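Immont Table Top Set – Set-up Guide
Section 2: Preparing the table top and placing the marker card

Please read this section completely before you begin. It is written for the dark table top with rounded edges. If you have ordered the light one, the steps are the same, but the card is more difficult to see and you should use the grey card from the second bag.

2.1 Before you start

You need a soft cloth, clean water, the marker card and a flat place to put down the screws. Please do not use the cardboard box as a working place. The corners of the table top can be damaged when the box bends.

The top must rest on its frame for one night in the room where it will be used. Drandport delivers in unheated vans, and a cold top does not take the adhesive well.

2.2 Cleaning the surface

1. Wipe the table top with the damp cloth. Always follow the direction of the grain. The grain is faint on the dark finish, so look at it from the side, with the window in front of you.

2. Dry it with a second cloth. Do not leave water standing at the rounded edge.

3. Wait until the surface is fully dry before you go on.

CAUTION: Do not use furniture polish, wax or any spray with silicone. The card will not hold on it, and dull spots remain on the dark finish which we cannot repair under guarantee.

2.3 Placing the marker card

4. Take the card by its edges. It has rounded corners and black slanted dashes on two sides only. The other two sides are plain.

5. Turn the card so that it stands slightly taller than wide. The row of dashes must be at the top and the column of dashes on the left. If the dashes are on the right, you have turned the card wrongly.

6. Lay it on the upper left part of the table top, a little way in from the edge. Do not put it on the curve itself.
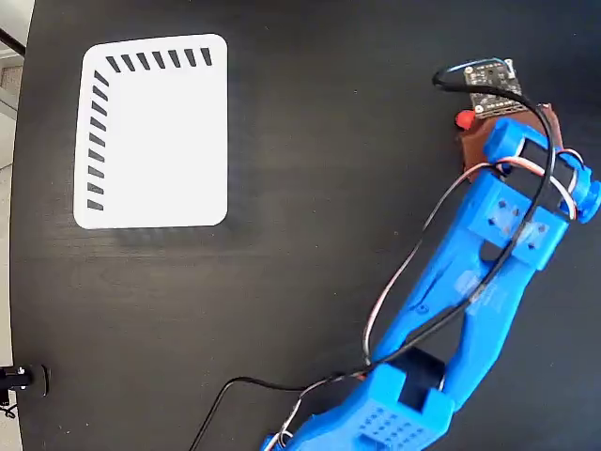
7. Look at the card from your normal sitting position and correct it by hand until it is straight with the grain. Take your time with this step. A card which is a little crooked will disturb you every day afterwards.

8. When you are satisfied, lift only the lower edge, put 2 of the small adhesive dots under it and press for a moment. Then do the same with the upper edge.

NOTE: The dots can be removed in the first hour. After this time, please warm them with a hair dryer on the lowest setting and pull slowly to the side – never upwards.

NOTE: Mr Ravinder Wong from our Kurnidton showroom recommends to leave the card without adhesive for the first week. This is also allowed, if there are no small children or cats in the home.

2.4 Daily care

Crumbs and dust are very visible on the dark finish. A dry cloth is enough in most cases. Around the card, wipe away from it and not towards it, otherwise dirt collects under the edge and the white becomes grey. Do not place hot cups on the card.

2.5 Spare parts

Replacement card: order number 267. Bag of adhesive dots: order number 4000. Please write to Gladys Lyimo at the spare parts desk and mention the colour of your table top.

Continue with Section 3, Fixing the cable clips.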